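Swapping a Hard Drive in an Old Tower

Shut down, pull the power cord and lay the case on its side with the panel off. The drive cage is on the right in this one, next to the power supply.

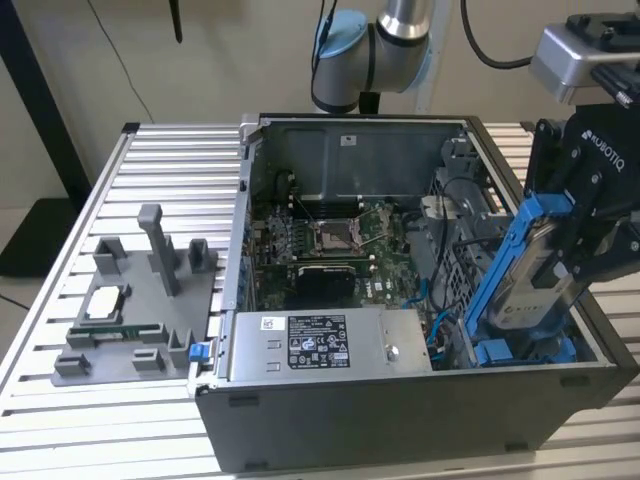

Getting the caddy in

Tip the blue caddy in at an angle, low end first, then straighten it and push until it clicks. Keep the SATA cables out of the way - they snag easily.

Before you close up

Plug in both cables and tug each one gently. Allow 10 minutes for the job.

Posted by Dima Mansour, 06/07/2019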